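# Sorting the snack and dry goods table

November's tidy-up at Skiltbridge was a small one. The packets had built up over the year, so we went through them at the wood-grain table and put what we could into clear storage boxes. Misaki Yagi wrote the list and Karlijn Dijkstra read out the dates. There were 28 packets on it by the end.
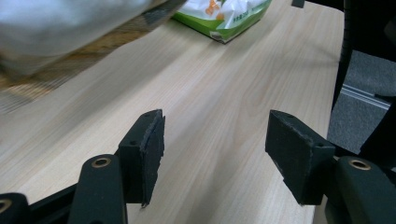

Green and white packet at the top of the table, orange print on the front.

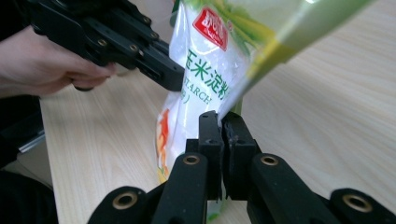
Corn starch, 玉米淀粉, in a glossy white bag with green lettering. 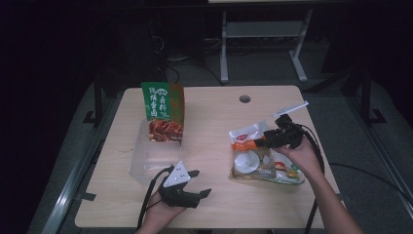

Green snack pouch standing up against the back of the clear box, with a crinkled snack bag on the table to the right.

The boxes go back on the shelf by the door, with anything for cooking on the lower level and snacks above. Masanobu Honda has asked that starches and flours go in a box of their own this time. Last year a bag of potato starch split and we were wiping it off the biscuits for a week.

Anything past its date came off the list and went in the bin, 4 packets in all. Two more had no date that we could find. Humaira Yousafzai is keeping those to one side until she has looked them up.

If you bring in something new, write the month on the packet in marker pen and add it to the sheet inside the cupboard door. Opened bags need a clip. The clips are in the top drawer, and there is a spare bag of 12 behind the tea towels.

Wilfredo Macapagal is doing the tins next, in the same room, starting after lunch. He would like two people to help with lifting and one to write. The tins list from last time has 181 lines and a good few of them are wrong, so bring a pencil.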